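Replacing the strings on a nylon-string guitar

You will need a new set of strings, a small pair of cutters and a tuner. Plan for about 2 hours the first time. I use the Warraich normal tension set, but any nylon set is fine.

Step 1. Take off the old strings

Loosen one string at a time and unwind it from the roller. Change them one by one - the neck keeps its tension this way.
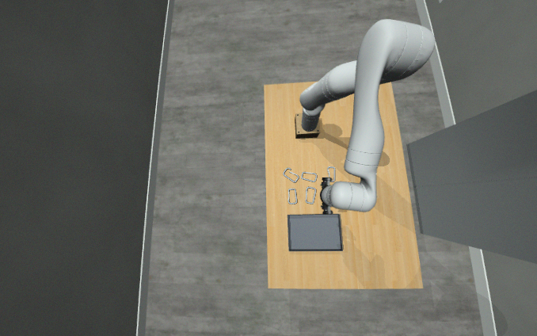
Step 2. Tie at the bridge

Pass the string through the hole, leave a short tail, bring it back under itself and tuck it behind the edge of the bridge. For the treble strings, tuck twice.

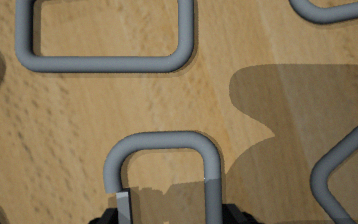
Can I use steel strings on this guitar?
Please don't. The tension is too high and the bridge can lift off.

Step 3. Wind and tune

Pull the string through the roller, loop it once and wind slowly. New nylon stretches for several days, so tune it again every time you play.

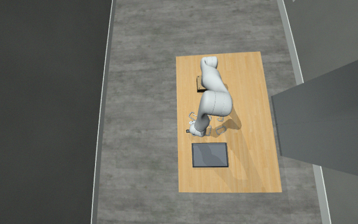
Vilhjálmur Thoroddsen

Cut the tails last, when the colour-coded ends are no longer needed. I teach beginners in Clistholm, and this is the order I show them.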